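Ilen is a gear-sorting and assembly cell at the Jevar workshop in Kukarano. It uses one robotic arm on a bench to handle small metal gears and the discs they are mounted on. The cell entered regular use on 14th September.

Before the change, gears were placed by hand by a team of five. Two of them now tend the cell, and the others moved to inspection and packing. Each operator receives 25 hours of training, mostly on stopping the arm safely and correcting its grip. 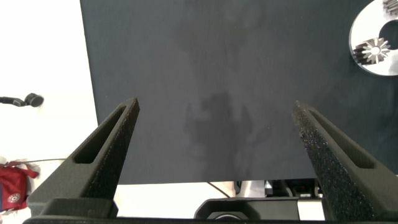
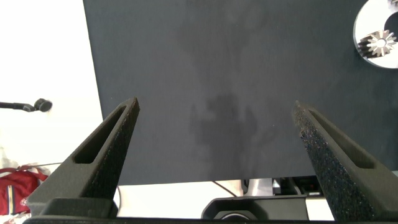
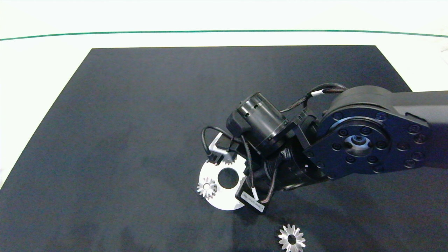

Work surface of the Ilen cell, with a disc and small gears. The third view shows the arm.

Shift lead Ksawery Pawłowska has said the job involves less strain on the hands but more watching - a complaint raised by several operators. Breaks were lengthened as a result. Parts with damaged teeth are still picked out by eye, and the arm is not used for batches of fewer than 1124 pieces.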